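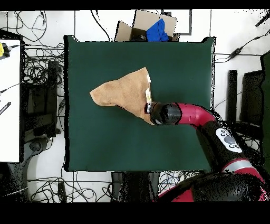 2023-10-29

Second go at the walnut hull dye today, and I'm much happier with it! I used 100 grams of crushed hulls this time and let them soak overnight before straining (twice, the first cloth clogged). Held the pot at a low simmer for 34 minutes, then turned it off and left the wool sitting in there while I ate lunch. The Kemeys skein came out a deep toasty brown — the Hometti one is still kind of streaky near the ties, so tie those looser. Dilwyn, I borrowed your big strainer, it's on the drying rack. Want to try an iron dip in November if the hulls hold out.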